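Flukdale Robotics Club: where the folding project stands

August 2025

I said I would write something up before the new members join, so they don't have to ask the same questions we did in February. I'm one of five people on the cloth project. The others are Ruba Haddad, Fares Daher, Rima Saliba and Sorin Dumitrescu, who teaches the evening controls class and lets us use his lab login. 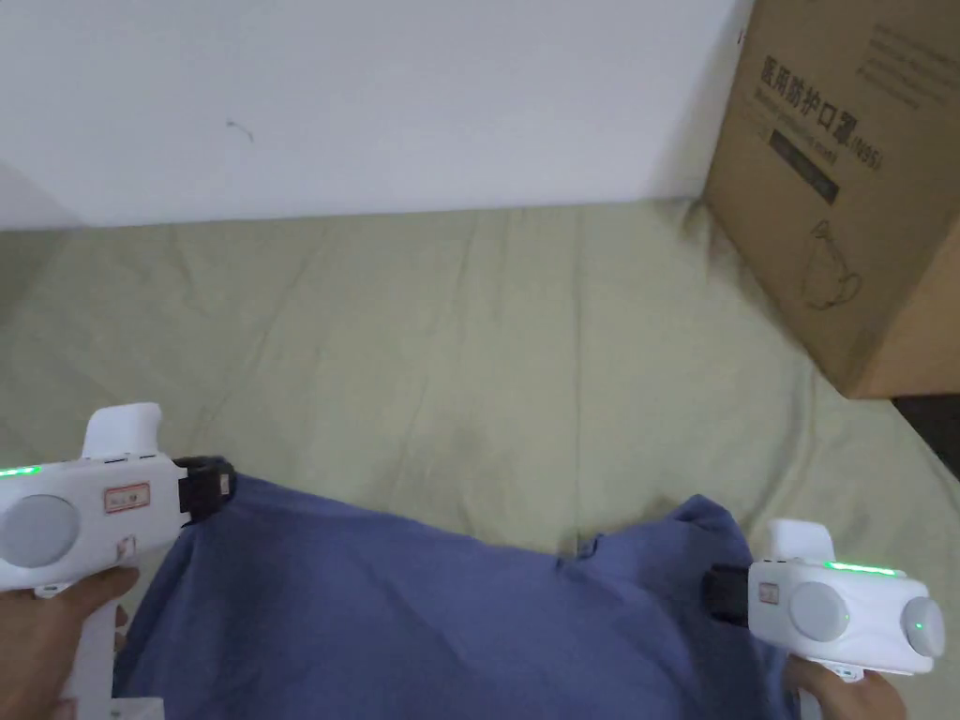

The goal is a two-arm robot that can take a piece of cloth in any state, spread it out and fold it in quarters. We are entering it in the student competition at Hattar. The rules allow one cloth per run and give you 45 seconds. There is no bonus for neatness, only a check that the corners line up within a set distance.

Most of our time so far has gone into demonstrations. We do the task by hand with a pair of grippers, over and over, and the recordings become the training set. We wanted 2,000 before the first proper training run. We are at nearly that now, but Ruba went through the early ones and threw out 296. Most of those were mine. I had a habit of letting go with the left before the right had settled, and the policy picked it up. In our first test it dropped the left corner every time, at the same point I used to.

A few things we changed after that:

Start from a mess. For the first month we laid the cloth down fairly flat because it was faster. The model was fine with flat cloth and useless with anything else. Now whoever is resetting picks it up, drops it and leaves it how it lands.

Go slower. Fares timed us and we were doing the pull in under a second. The arms can't follow that. Two to three seconds is better.

Keep tension even. If one hand pulls harder, the cloth turns, and then you spend the rest of the demonstration correcting. Rima is the best at this and you should watch her before you try it.

Stop after half an hour. People get sloppy and don't notice. We switch off and the other person does resets or checks recordings.

The part we have not solved is finding the corners. When a corner is folded under, a person feels for it or just guesses and shakes the cloth out. We tried a shake as a separate step and the results were mixed — it helped with thin cloth and did very little with anything heavier. Sorin thinks we should pinch any edge and slide along it until we hit a corner. Fares is writing that up, and I'm still in favor of the shake.

We also owe Kullholm a short report, as they paid for the second arm. Ruba has a draft. If you were at the spring demo and took notes, please send them to her.

For new people: you don't need to know any code to help with recording. You need to be patient and willing to sit on the floor. Cut your nails if they catch on fabric. Write your initials in the log for every batch, including the bad ones, and don't delete anything yourself. The log is in the shared folder under "cloth", and the older one called "cloth_old" should be left alone until Rima has finished merging it.

— Yara Nimri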